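About Us

Trudau is a small research group that teaches robots to handle cloth. We picked cloth because rigid boxes seemed too easy, and we have had years to reconsider.

The method is simple enough to explain to relatives. A person picks up a hand-held gripper with a camera on it and does a chore the ordinary way. The camera records what the jaws are up to, and a model learns from the recordings which way to move next. No robot has to be in the room, which does wonders for the electric bill. Our collection, called Prunditz, holds 3,754 recordings so far, a good share of them spent grabbing one piece of fabric out of a heap of others.
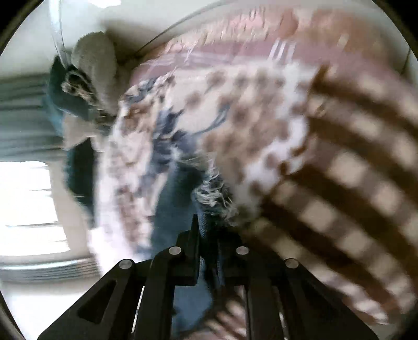 Heaps are where most of our ideas go to die. Denim bunches, checks confuse the depth estimate, and a frayed edge can look like anything at all to a network that has only met tidy hems. Our first policy treated loose threads as the main event and went after them with real commitment.

The current one, Clovico, waits until it has a fold worth closing on. In our last round of 200 trials it came away with the right piece 100 times more often than the first policy did. We were pleased for an afternoon — then someone handed it a fitted sheet.

We share our training code and our failures, and the second folder is larger. If you work on soft things, or own a hand-held gripper and a lot of patience, write to us. New recording sessions start in November, and laundry is welcome.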